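The Long Wait for an Orange

Software that can talk a robot through a task is easy to find. Software that knows when to shut up and get on with it is another matter, as a small team in Sallanport has been finding out.

By Noemi Sorrentino
03/04/2024

The first thing I learned about Sketard is that it thinks before it acts, and the second is that it thinks for quite a long time. On my first morning in Sallanport I watched a robot consider an orange. I had finished my coffee before it came to a view.

"It's replanning," said Amedeo Greco, in the tone people use for a relative who has gone upstairs to find their glasses.

Sketard is a planner. It is the layer of software that sits between what you ask a robot to do and the motors that do it, and its job is to turn a sentence such as "put the orange in the bowl" into a list of things an arm can be told. Move here. Open the hand. Go down. Close the hand. Stop closing the hand. That fifth item was added after an incident with a peach.

Greco wrote the first version on his own, over one July, when the rest of the team had the sense to be at the seaside. It had a single list of steps, followed them in order and was extremely fast. It was also perfectly happy to carry on after dropping whatever it was meant to be holding. It would travel to the bowl with an empty hand, open the hand with some ceremony and report success.

"The success rate was wonderful," Greco told me. "We had to stop believing it."

What came next was the checking. Between any two steps, the present Sketard asks the perception software, a separate program called Vomton, what the world looks like now. If the answer matches what the plan expected, the arm goes on. If it doesn't, the plan is thrown away and a new one is made. This sounds sensible, and it is how most of us get through making dinner. The trouble lies in the word "matches".

Vomton is the work of Þórey Steinarsdóttir, who came to robots from mapping the sea floor and still speaks of tabletops as though they might have currents. Her program takes what the head camera sees and gives back a list of objects, each with a position, a shape and a number saying how sure it is. The number is where the arguments start. An orange is a pleasure: round from every side, one colour, no opinions. A can on its side is a different animal. It is a cylinder with a front and a back, shiny at the end, and a hand that comes at it from the wrong angle will simply send it for a walk.

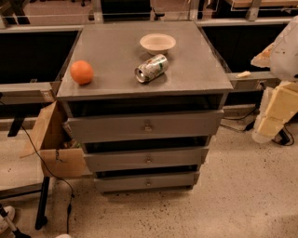

A can also blocks things. Ask for the orange to go in the bowl with a can lying near the bowl, and the planner has to decide whether the can is in the way, might be in the way or is merely nearby and minding its business. Sketard used to take the gloomy view. Anything within reach of the elbow was an obstacle, and obstacles had to be moved first. Given one orange, one bowl and one can, it once produced a plan with 15 steps, several of which moved the can back to where it had started.

Steinarsdóttir printed that plan out. It hangs over her desk, and visitors are invited to read it aloud.

The cure, when it came, was fairly dull. Vinzenz Hollenstein, who looks after the motion side, suggested that the planner should stop guessing about the elbow and ask him. His code already knew every position the arm could pass through on its way from one place to another. It could answer the question "will this hit the can?" in far less time than Sketard spent worrying about it. The two programs had been running on the same computer for the best part of a year and had never been introduced.

They are now on speaking terms, and the orange plan has come down to six steps. It still includes a pause in which nothing seems to happen. I asked what the pause was for. Hollenstein looked at Greco, Greco looked at his screen, and I was told that it was under review.

Most of the work here is of this sort. I had arrived hoping for cleverness, and there is plenty of it about, but on the days I visited it was being spent on clocks. Vomton stamps each list of objects with the time the picture was taken. Sketard, until recently, read that stamp as the time the list arrived. The gap between the two is tiny, unless the arm is moving, in which case the robot is reaching for where the orange would be if its own head had been somewhere else. The team spent most of a fortnight on this. The repair was one line long, and Greco would rather not discuss it.

Then there is the log. Every run writes one, and every failed run is meant to be read by a human being. A tool called Quan sorts the failures into heaps: saw it wrong, planned it wrong, moved it wrong. A fourth heap is labelled "other", and it is where the team's hearts sink. When I visited, Quan had 1731 runs on its books. Of those, 1254 had worked and 94 had been stopped by hand. The remaining 383 were failures, waiting in their heaps like unmarked homework.

Reading them is a rota job. I sat with Steinarsdóttir for her turn, and it was more fun than it sounds. Each log gives you the plan, the list of objects and the moment at which the two fell out. In one, Vomton was quite certain of a bowl right up to the step where the hand came over it and hid it from the camera. The bowl then vanished from the list. Sketard, finding itself with an orange and no bowl in the world, made a new plan, which was to put the orange back. The hand moved away. The bowl returned. Sketard made another new plan.

"It did this until someone had lunch," she said.

Things now have what she calls manners: an object that goes behind the hand is assumed to be behind the hand, and stays on the list for a few seconds before anyone gives up on it. Babies work this out in their first year. I said so, and she pointed out that babies are let off the paperwork.

Drawers are next. A drawer is worse than a can, because it changes what the room contains. Open it and there are new surfaces, new shadows and possibly a spoon. The planner has to keep hold of the idea that a thing can be in a place it can't see, and that a drawer slightly open is neither an open drawer nor a shut one. Sketard at present knows only two kinds. Greco wants to add a third. Hollenstein wants to throw out the kinds altogether and store a distance. They have been having this conversation since before I came, and both of them broke off separately to explain to me why the other was nearly right.

The money comes from Guido Russo, whose firm would like robots to tidy up in places where people leave things lying about. He is a patient man with an impatient calendar. He came by on my last afternoon and asked to see the orange done. Greco typed the sentence. The arm lifted, swung over and stopped short, and the four of us stood and looked at it.

"Is it thinking?" said Russo.

"It's asking Vinzenz," said Greco.

The hand went down, closed, stopped closing, and came up again with the orange in it. It got the thing into the bowl at the first go. Russo nodded and asked whether it could be quicker, and Greco opened the file with the pause in it.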